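Brimance ordnet Fundsachen neu: Kleine Gegenstände werden künftig offen ausgelegt

Februar 2020. Die Hausverwaltung Brimance hat die Abgabe und Ausgabe von Fundsachen in ihrem Gästehaus Plemard neu geregelt. Liegen gebliebene Kleinteile werden nicht mehr in verschlossenen Kisten gesammelt, sondern auf einem Tisch im Aufenthaltsbereich ausgelegt und können dort von Gästen und Beschäftigten während der Öffnungszeiten durchgesehen werden. Die Regelung gilt ab sofort und ist zunächst bis Juli befristet.

Im vergangenen Jahr wurden in Plemard 190 Fundstücke erfasst. Davon konnten 60 an ihre Eigentümer zurückgegeben werden. Der überwiegende Teil blieb ohne Nachfrage im Lager, darunter vor allem Schreibgeräte, Haarschmuck, Spielkarten, angebrochene Haushaltsartikel und Trinkflaschen. Nach Einschätzung der Hausverwaltung wird der Verlust solcher Gegenstände häufig erst spät bemerkt und eine schriftliche Anfrage als zu aufwendig empfunden.

Für die Auslage gelten einheitliche Vorgaben. Der Tisch wird mit einem waschbaren Tuch abgedeckt, die Gegenstände werden nebeneinander gelegt und verbleiben dort 40 Tage. Schachteln und Flaschen kommen nach hinten, Stifte und andere flache Teile nach vorn. Wer sein Eigentum wiedererkennt, trägt sich mit Zimmernummer oder Abteilung in die ausliegende Liste ein und nimmt es mit. Ein gesonderter Nachweis ist bei Gegenständen von geringem Wert nicht erforderlich.

Ausgenommen sind Schlüssel, Ausweise, Bargeld, Schmuck und elektronische Geräte. Sie werden weiterhin am Empfang verwahrt und nur gegen Unterschrift ausgehändigt. Arzneimittel sind beim Empfang zu melden – über ihren Verbleib entscheidet die Hausleitung im Einzelfall. Das gilt auch für leere oder nicht eindeutig zuzuordnende Medikamentenschachteln.

Nach Ablauf der Frist werden brauchbare Gegenstände an die Sammelstelle Giststead übergeben, die übrigen fachgerecht entsorgt. Der Tisch wird an 2 Terminen im Monat vollständig geräumt und neu belegt. Über eine Übernahme des Verfahrens im Gästehaus Mfaume soll nach Abschluss der Erprobung entschieden werden. Rückfragen und Verlustmeldungen nimmt der Empfang in Plemard entgegen, auf Wunsch auch telefonisch. 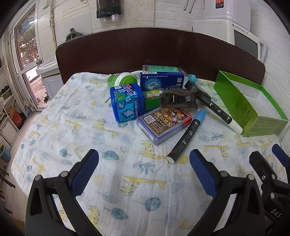
Stifte, Spielkarten, Haarklammer und Wasserflasche auf einem Tuch mit Giraffenmuster.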